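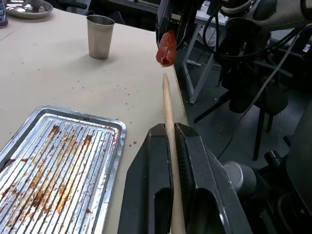
Point under the torn end of the sausage, a small gap between them.

Casing splits when skewering end-on: which end first?

Forum: Grilling and Skewers > Preparation
Started April 2, 2021

otakar_v
Posts: 952

I am trying to settle on a method for putting short lengths of red sausage on wooden skewers lengthwise, so that the stick runs up the middle. My failure is always the same. The point goes in clean, wanders off the axis, and comes up against the inside of the casing well before it reaches the far end. The casing then lifts and splits along one side.

Skewers are the plain Zometti ones, round, tapered to a point at one end. Sausage is the Fekach smoked, cut into pieces 80 mm long. Skewer is held upright, sausage comes down on it from above. As in the picture, I start at the open end, where the meat is already exposed. My reasoning is that there is no casing to get through on that face. Is this the wrong way round?

Benedita P
Posts: 755

Open end first is what I do. The closed end is where the casing is thickest and gathered, and a wooden point skids on it. You get a dent, you push harder, and then it goes through all at once in whatever direction you happened to be leaning.

What I would change is the face. Yours is torn. Trim it flat with a sharp knife, square to the length. A ragged face gives the point several slopes to slide down and it will pick one of them.

otakar_v
Posts: 952

It was pulled apart from its neighbour by hand. I can try a knife.

corance_grill
Posts: 36

Disagree on the open end. If you start there, the last thing the point meets is the closed end, from the inside, and that is where it pushes the casing off the meat. Start at the closed end with a small nick made by a knife tip. The casing is then pressed onto the meat as the stick goes in, and the exit is through bare meat.

Benedita P

That assumes he wants the point to come out at all. Otakar, do you?

otakar_v

No. I want it to stop short of the far end by a finger's width. They are served upright in a rack and a point sticking out of the top is a nuisance for whoever is eating.

corance_grill

Then the exit doesn't matter and I withdraw half of what I said. I would still nick the closed end if the pieces were going over charcoal. With the open end at the bottom, the fat runs straight down the stick.

Rosário L.
Moderator

Two things are being mixed up here: where the point enters and how straight it travels. Entry is the smaller problem.

For travel, the wrinkles in the casing are a clue. A wrinkled casing has usually come away from the meat slightly. The filling is firm in the middle and slack at the outside, so once the point drifts it carries on drifting. Stop pushing in a straight line. Turn the sausage a quarter turn back and forth as it goes down. Keep the pressure light until the taper is fully buried, then go to depth in one movement.

Also hold the skewer close to the tip for the first part. A long free length bends, and you can't see it bending.

otakar_v

I hold it a good way down from the point. That may be it.

Madalena_T

Temperature has not been mentioned. Straight from the fridge the fat is hard and the wood deflects off the larger bits. I leave mine out for a short while, covered, and the difference is plain. Too warm and the meat crumbles at the entry, so there is a limit.

On crumbs: put a sheet of paper down. Reddish bits all over a pale table are grease as well as meat, and in my experience paprika fat left on unsealed wood overnight stays there. Mine dates from a Seixas evening in December and has survived two scrubbings.

corance_grill

Washing-up liquid first, then bicarbonate paste. Don't scrub it dry.

Madalena_T

That was the second scrubbing.

anjani.ong

Nobody has asked whether the skewers were soaked. Soaked wood swells and the surface goes furry, and it drags on the way in. If the stick is entirely inside the sausage apart from the handle, soaking gains very little.

Rosário L.
Moderator

I would still soak for charcoal. The handle is the part that burns. Soak the handle end only, standing in a glass, point up and dry.

anjani.ong

Fair. I use foil on the handles, but the glass is less work.

otakar_v
Posts: 952

Tried it with a trimmed face, grip moved up close to the tip, quarter turns, skewers dry. Splits are down to almost none. The remaining ones were all curved pieces, where a straight stick can't stay central anyway. I will cut those shorter.

Have not tested the closed end with a nick. If corance_grill has a comparison on the same sausage I would like to see it.

corance_grill

Not on Fekach. I will do a batch of each next time and post the results in this thread.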